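# Der Arm aus Killstead

Als Caradog Griffiths im Januar nach Brilon zog, brachte er zwei Koffer mit, einen Wasserkocher mit walisischem Stecker und eine Holzkiste, auf der mit Schablone KILLSTEAD stand und die so schwer war, dass der Taxifahrer sich weigerte, sie auch nur anzusehen. Wir trugen sie zu viert die Treppe zur Werkstatt hinunter, Stufe für Stufe, und mein Schwager Henning, der sonst bei jeder Gelegenheit den Rücken vorschiebt, trug an diesem Abend am meisten, weil er unbedingt wissen wollte, was drin war.

Drin war ein Arm. Sechs Gelenke, lackiert in einem Grün, wie es früher Küchenschränke hatten, und am Ende ein Flansch, an dem nichts hing. Caradog hatte ihn aus einer aufgelösten Lehrwerkstatt für 45 Pfund bekommen, und er strich mit dem Ärmel den Staub vom Ellbogen, so wie man einem Kind den Schal zurechtzieht.

»Er soll Yagi heißen«, sagte er.

»Warum Yagi?«, fragte Henning.

»Weil er beim ersten Einschalten dagestanden hat wie eine Antenne und auf Nachricht gewartet.«

Damit war das geklärt, und ich muss sagen, dass ich den Arm vom selben Abend an gern hatte, obwohl er drei Wochen lang überhaupt nichts tat. Unsere Werkstatt liegt unter der alten Druckerei, man riecht an feuchten Tagen noch die Farbe, und wer dort arbeitet, bringt entweder Kekse mit oder eine Meinung. Meine Schwester Ruth brachte beides. Sie war es auch, die fragte, was Yagi denn eigentlich einmal können solle, und sie fragte es mit dem Mund voll Spekulatius, und Caradog wurde rot bis über die Ohren.

»Abräumen«, sagte er schließlich. »Ich möchte, dass er abräumt.«

Er hatte nämlich, das erfuhren wir nach und nach und immer nur beim Löten, wenn er niemanden ansehen musste, eine Mutter in Wales, deren Hände nicht mehr wollten. Kochen ging noch, sagte er, kochen ging sogar prächtig, aber hinterher die Teller, das Tragen, das Heben über den Beckenrand, das war ihr eine Last. Und sie war zu stolz, jemanden ins Haus zu lassen. Einen Arm vielleicht. Ein Arm erzählt im Dorf nichts weiter.

Also bauten wir. Henning drehte die Finger für den Greifer, die ersten drei Paare waren Schrott, das vierte hielt eine Untertasse. Ruth schrieb die Steuerung, und weil sie Programmen grundsätzlich Namen gibt, die nach Medikamenten klingen, hieß sie Wikach. »Hast du heute schon Wikach gestartet?«, rief sie durch den Keller, und der alte Drucker von nebenan, der manchmal zum Zuhören kam, erkundigte sich besorgt bei mir, ob der junge Mann aus Wales krank sei.

Ich selbst konnte wenig beitragen. Ich hielt Lampen, ich kochte Tee (mit einem Adapter, den Caradog bewachte wie ein Kronjuwel), und ich war zuständig für das Geschirr. Das klingt nach nichts, aber nach den ersten Versuchen mit echten Tellern lag so viel Porzellan auf dem Boden, dass Ruth ein Machtwort sprach. Sie setzte sich hin und baute am Rechner eine Küche, Abend für Abend, nach einer Skizze, die Caradog aus dem Gedächtnis auf einen Briefumschlag gezeichnet hatte. In dieser Küche durfte Yagi üben, und in dieser Küche kostete kein Scherben etwas.

Ich saß dabei, als sie fertig war. Caradog zog sich den Hocker heran, die Brille schon in der Hand, und sah lange auf den Bildschirm, ohne ein Wort zu sagen. Ruth, die Schweigen schlecht aushält, fing an, sich für die Fliesen zu entschuldigen, die sie weggelassen hatte, und für das Licht, und für alles Mögliche.

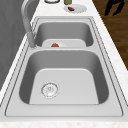
»Sie würde nie etwas auf dem Teller lassen«, sagte Caradog nach einer Weile. »Du hast zwei Teller, und auf beiden liegt noch Essen. Das gibt es bei ihr nicht.«

»Das ist für die Übung«, sagte Ruth. »Er muss doch lernen, dass ein Teller im Becken nicht automatisch ein leerer Teller ist.«

»Sie würde fragen, ob es dir nicht geschmeckt hat.«

Und dann lachte er, und es war ein Lachen, bei dem er sich mit dem Handrücken über die Augen fuhr, und Ruth schob ihm wortlos die ganze Keksdose hin. Er beugte sich näher an den Schirm. Das Doppelbecken stimme, sagte er, das große vorn und das kleinere dahinter, und der graue Hahn auch, nur dass der zu Hause tropfe, seit er denken könne. Ob man das Tropfen einbauen könne? Ruth sagte, sie könne alles einbauen, aber irgendwann wolle sie auch schlafen.

Von da an übte Yagi nachts. Wir gingen um zehn nach Hause, und im Keller lief Wikach weiter und ließ einen Arm, den es nur als Zahlen gab, nach einem Teller greifen, danebengreifen, wieder greifen. Morgens lag auf dem Tisch eine Liste, und Ruth las sie vor wie andere Leute die Todesanzeigen. In der ersten Nacht ließ er 109 Teller fallen. Henning fand, das sei immer noch weniger als bei seiner Hochzeit. In der zweiten Woche wurden die Listen kürzer, und Caradog begann, sie zu sammeln, ordentlich gelocht, in einem Hefter, auf den er mit Kugelschreiber »Schule« geschrieben hatte.

Ich habe mich oft gefragt, ob er mit Yagi sprach, wenn wir nicht da waren. Einmal hatte ich meinen Schal vergessen und kam spät zurück, und schon auf der Treppe – sie knarrt nur auf der rechten Seite, ich gehe immer links – hörte ich ihn walisisch reden, leise und in einem ganz geduldigen Ton, mit langen Pausen, als lasse er jemanden ausreden. Vielleicht telefonierte er. Ich bin ohne den Schal wieder gegangen.

Als Ruth meinte, nun könne man es wagen, holte ich von oben einen Teller. Ich nahm einen von meinen guten, den mit dem blauen Rand, weil ich fand, dass man einem Schüler am Tag der Prüfung nicht mit Campinggeschirr kommen darf. Henning hatte eine alte Spüle auf zwei Böcke gestellt und mit Schraubzwingen befestigt. Caradog legte eine halbe Kartoffel auf den Teller, besann sich, nahm sie wieder herunter und aß sie.

»So«, sagte er. »Jetzt ist es richtig.«

Yagi fuhr los. Er fuhr so langsam, dass Henning zwischendurch ein Pfefferminz auswickeln konnte, und das Papier war das Lauteste im ganzen Keller. Die Finger öffneten sich, zögerten über dem Rand, schlossen sich. Der Teller hob ab. Er schwankte ein wenig, wie ein Tablett in den Händen eines neuen Kellners, dann ging es hinüber, über den Steg, über das große Becken, und dort senkte sich der ganze grüne Arm mit einer Umständlichkeit, die mich an meinen Großvater beim Hinsetzen erinnerte. Es machte klack. Der Teller lag im Becken und war ganz.

Ruth schrie auf, Henning schlug mir auf die Schulter, dass ich den Tee verschüttete, und der alte Drucker, von dem keiner gewusst hatte, dass er in der Tür stand, klatschte in die Hände.

Caradog hatte schon das Telefon am Ohr. Er drehte sich zur Wand, wie er es immer tat, und wir gaben uns alle Mühe, nicht hinzuhören, was uns leichtfiel, weil keiner von uns ein Wort verstand. Es dauerte lange. Einmal sagte er »Yagi«, einmal »Brilon«, und einmal lachte am anderen Ende eine Frau so laut, dass wir es bis zur Drehbank hörten.

»Und?«, fragte Ruth, als er aufgelegt hatte.

»Sie will wissen, ob er auch abtrocknet«, sagte Caradog, und Henning ging schon hinüber zum Regal, um nachzusehen, was wir an Geschirrtüchern hatten.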